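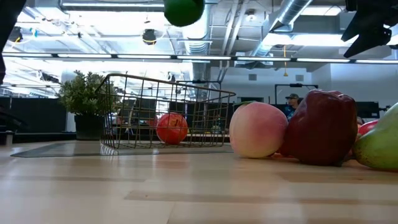

Does fruit keep longer in a wire basket than in a bowl?

Usually a bit longer, mostly for fruit that bruises or sweats. Air gets to the underside and you notice a soft one sooner.

tboersma
Posts: 3,217
That's the short version from the sticky, and I mostly agree with it. I'd add that the basket matters less than what you put in it. Apples next to anything you don't want ripe yet is the usual mistake. I had a solid ceramic bowl for years and the fruit at the bottom went first every time.

pearhead
Posts: 149
Disagree on the wire. Peaches get grid marks in a wire basket if you leave them more than 4 days. I went back to a flat tray with a dish towel on it. Looks worse, works better.

tboersma
Then line the basket. A folded towel in the bottom fixes that.

pearhead
If you line it you've made a bowl.

rhermans_kitchen
I've used both. Mine sits on butcher block and I put a mat under it so the feet don't scratch the oil finish. Apples and peaches share it when I'm home to eat them. If I'm going to be away I split them up, apples in the fridge drawer.

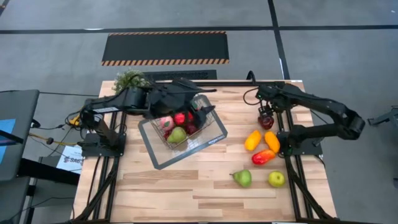

Wire basket on the butcher block, peach-colored fruit at left and a red apple next to it.

Flurell
Wouldn't put those two together at all. Apples give off a lot of ethylene and the peaches will be mush by the weekend.

rhermans_kitchen
Depends how hard the peaches are when you buy them. Ours from the store are like baseballs. They need the apples.

Flurell
OK, hard ones I can see. I only buy them from the stand in July and those don't need any help.

Teun Boersma (tboersma)
Can we keep the butcher block stuff in here too? People keep asking in three different threads.
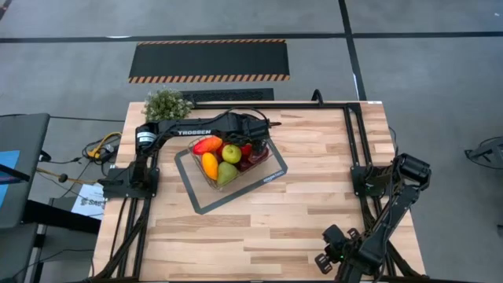
What do you do about fruit juice stains on an unsealed butcher block?

Wipe it up right away, then scrub with coarse salt and half a lemon, rinse lightly and let the wood dry overnight. Oil it again the next day.

pearhead
Lemon lightened one spot on my maple and it has never blended back in. I'd start with plain dish soap and a nylon brush. If that doesn't get it, sand with 220.

tboersma
Sanding one spot leaves a dip. Do the whole top or leave it alone.

pearhead
Two passes by hand does not leave a dip.

Sveinbjorn_K
Back to fruit. How are people telling when a mango is ready? Color seems useless. I had a green one that was perfect and a gold one last Wednesday that was like a turnip.

rhermans_kitchen
Press near the stem, gently, with your thumb. It should give about like a ripe avocado. Small specks on the skin don't bother me. Big dark patches that feel sunken, I cut one open and see.
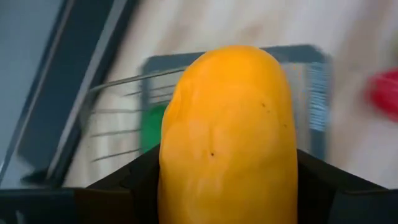 Yellow-orange skin with a few small marks.

Flurell
I go by smell at the stem end. No smell, not ready.

Sveinbjorn_K
Mine never smell like anything, ready or not. Might be the variety. And once it does give, fridge or counter?

rhermans_kitchen
Fridge. Whole, not cut, and not in a sealed bag.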